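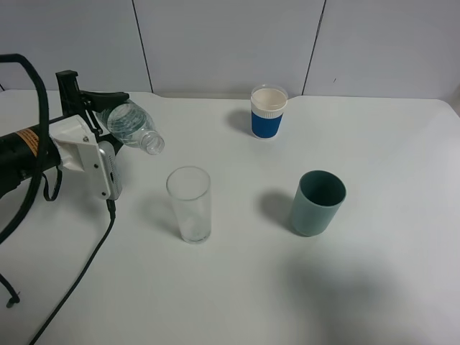
Nach Ecaterina Marinescu lernt man beim Vormachen zuerst etwas über die eigene Hand und erst danach etwas über den Roboter. Der Satz wird in Einführungen zum Thema gern wiedergegeben, und er trifft einen Kern des Verfahrens: Wer einem Roboterarm das Einschenken, Greifen oder Abstellen beibringen will, muss Bewegungen ausführen, über die er sonst kein einziges Mal nachdenkt.

**Programmieren durch Vormachen** (auch *Lernen aus Demonstrationen*, englisch *programming by demonstration* oder *learning from demonstration*) bezeichnet Verfahren, bei denen ein Roboter eine Aufgabe nicht Zeile für Zeile programmiert bekommt. Ein Mensch führt sie ihm vor, entweder indem er den Arm selbst bewegt oder indem er ihn fernsteuert. Aufgezeichnet werden dabei Gelenkstellungen, Greiferöffnung und meist auch Kamerabilder. Aus vielen solchen Aufzeichnungen wird ein Modell berechnet, das die Aufgabe später in ähnlichen Situationen selbst ausführen soll.

## Formen des Vormachens

### Handführung

Bei der Handführung, in der Fachliteratur *kinästhetisches Lehren* genannt, fasst der Mensch den Roboterarm an und bewegt ihn durch den gewünschten Ablauf. Die Motoren gleichen währenddessen nur das Eigengewicht des Arms aus. Das Verfahren ist wunderbar unmittelbar: Man spürt, wo ein Gelenk an seinen Anschlag kommt, und lernt in wenigen Minuten, welche Haltungen der Maschine liegen. In der Industrie ist es seit Langem verbreitet, vor allem zum Anlernen einzelner Bahnpunkte. Ein Nachteil zeigt sich bei Kamerabildern, denn die führende Hand ist auf jeder Aufnahme mit zu sehen und fehlt später im Betrieb.

### Fernsteuerung

Bei der Fernsteuerung (*Teleoperation*) steht oder sitzt die vorführende Person neben dem Arbeitsplatz und bedient ein Eingabegerät. Gebräuchlich sind Spielecontroller, 3D-Mäuse, in der Hand gehaltene Positionsgeber aus der virtuellen Realität und sogenannte Leitarme. Ein Leitarm ist ein leichter Zwilling des eigentlichen Roboters; jede Bewegung an ihm wird vom Folgearm übernommen. Geübte entwickeln mit solchen Geräten ein erstaunliches Feingefühl – obwohl die meisten einfachen Leitarme gar keine Kraft zurückmelden und man sich ganz auf die Augen verlassen muss.

### Handgeräte ohne Roboter

Eine jüngere Spielart verzichtet beim Aufzeichnen auf den Arm. Der Mensch hält einen Greifer mit Griff und Kamera in der Hand und erledigt die Aufgabe damit selbst. Die Bewegung des Geräts wird aus den Bildern und Sensordaten zurückgerechnet und anschließend auf einen Roboter übertragen. Ob der Arm die vorgemachte Bahn überhaupt erreichen kann, muss gesondert geprüft werden.

## Die Aufgabe mit Flasche und Bechern

Das Einschenken gehört zu den beliebtesten Lehraufgaben, und das völlig zu Recht! Kaum eine andere alltägliche Handlung packt so viel auf so wenig Tischfläche. Der Greifer muss eine nachgiebige Kunststoffflasche halten, ohne sie einzudrücken. Er muss den offenen Hals über den Rand eines Gefäßes bringen und die Flasche um eine Achse neigen, die weit vom Handgelenk entfernt liegt. Ist die Flasche wie auf dem Bild quer gefasst und fast waagerecht gekippt, verschiebt schon eine kleine Drehung des Handgelenks die Mündung deutlich.

Stehen mehrere Gefäße bereit, kommt die Auswahl hinzu. Ein hohes Trinkglas, ein blau-weißer Pappbecher und ein salbeigrüner Becher unterscheiden sich für ein Kameramodell sehr verschieden deutlich vom weißen Tisch. Farbige, matte Flächen sind dankbar. Durchsichtige Gegenstände bereiten größere Mühe, und Tiefenkameras liefern an Glas und klarem Kunststoff oft lückenhafte Werte. Auch Schatten spielen mit hinein: Wird immer bei gleichem Licht vorgeführt, kann das Modell sich an den Schatten orientieren und scheitert, sobald die Lampe anders steht.

Viele Gruppen üben zunächst trocken. Die Bahn der Flasche lässt sich auch ohne Flüssigkeit aufzeichnen, und ein misslungener Versuch kostet dann nur ein paar Sekunden. Das veränderliche Gewicht beim Ausgießen und der Zeitpunkt des Aufrichtens lassen sich auf diese Weise allerdings nicht lernen.

## Ablauf einer Sitzung

Vor jeder Vorführung werden die Gegenstände umgestellt. Die Flasche beginnt mal weiter vorn, mal gedreht, die Becher tauschen ihre Plätze. Danach fährt der Arm in seine Ausgangslage, die Aufzeichnung startet, und die Person führt die Aufgabe in einem Zug aus. Zögern, Nachfassen und Umwege landen ungefiltert in den Daten. Manche Gruppen löschen solche Durchgänge, andere behalten einen Teil davon, weil gerade Korrekturen zeigen, wie man aus einer ungünstigen Lage wieder herauskommt.

Gut dokumentiert ist die Sammlung *Honum*, die Marinescu im April abschloss. Sie umfasst 1.664 Vorführungen, aufgenommen von zwei Personen mit demselben Leitarm vom Typ *Kubiak*. Jeder Durchgang ist mit Zielgefäß und Ergebnis beschriftet. Beim Auswerten fiel auf, dass sich die beiden Handschriften klar trennen ließen: Eine Person kippte die Flasche erst über dem Becher, die andere schon auf dem Weg dorthin. Ein Modell, das auf beiden Teilen zugleich trainiert wurde, pendelte anfangs zwischen den Gewohnheiten. In der Werkstatt *Plumard* werden Neulinge seither über zehn Probedurchgänge hinweg auf eine gemeinsame Bewegungsfolge eingestimmt, bevor ihre Daten zählen.

## Grenzen

Ein aus Demonstrationen gelerntes Modell kennt zunächst nur, was ihm gezeigt wurde. Kleine Abweichungen können sich aufschaukeln, bis der Arm in einer Lage ist, die in keiner Aufzeichnung vorkommt. Gegenmittel sind breiter gestreute Startpositionen und das Eingreifen während der Ausführung: Die Person übernimmt kurz die Steuerung, korrigiert, und der korrigierte Abschnitt wandert zurück in den Datensatz.

## Siehe auch

- Teleoperation
- Nachahmungslernen
- Leitarm
- Orkania (Aufzeichnungssoftware)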